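Laundry Shortcuts I No Longer Believe

Every few months somebody sends me a list of laundry hacks, and every few months I try a couple of them against my better judgment. Most do nothing. A few do harm. I write down what happened so I don't fall for them again.

Start with vinegar in the rinse. People swear it softens towels. I ran it all through August on half of our towels and plain water on the other half, and neither my husband nor I could pick out the vinegar pile with our eyes shut. What did soften them was using less detergent. The cap on the Laltora bottle has 2 lines, and I now stop well short of the lower one. If your towels feel stiff, cut the soap first and see.

The tennis balls in the dryer are fine for a down jacket. For sheets they are mostly noise.

Then there's sorting. The old rule says whites, lights, darks, delicates, and I kept four hampers for years before admitting that most of what I own can go in together on cold. New denim can't. Anything red or orange gets its first washes alone, and I don't care what the color-catcher box promises — rub a damp white rag on an inside seam and look at the rag.
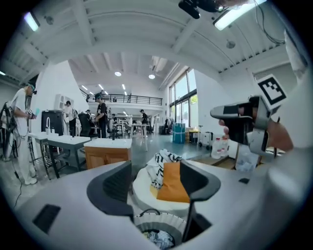
Photo: Justinas Kütt

Small baskets beat big ones, in my opinion. A big hamper lets you put the job off until it's a whole afternoon, and by then whatever is at the bottom smells. With a small one you run out of room and have to deal with it. The fancy divided hampers (I bought a Hurnia, may it rest in the garage) just give you more places to lose a sock.

Folding is where the advice gets silly. I've read that I should fold every shirt into a little upright packet so I can see it in the drawer. I did this for 2 weeks. The packets fell over as soon as I took one out, and the shirts had more creases than before. Fold in thirds, stack them flat, done. Dish towels and napkins can be folded any way you like as long as they fit the shelf.

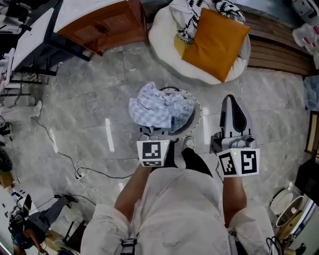
A waist-high surface does more for you than any folding method. Beds are too low and the couch is worse. I use an old Skukmont card table with the legs propped on blocks, and my back stopped complaining.

Paint on clothes: hairspray and rubbing alcohol are the usual suggestions. Latex paint that's still wet comes out with dish soap and cool water, worked from the back of the cloth. Once it's dry, I've had partial luck with alcohol and no luck with hairspray. Keep one shirt for painting and stop fretting over it.

Last, the dryer sheet rubbed on everything to repel lint. It leaves a film. A damp rubber glove picks up more, and you already own one.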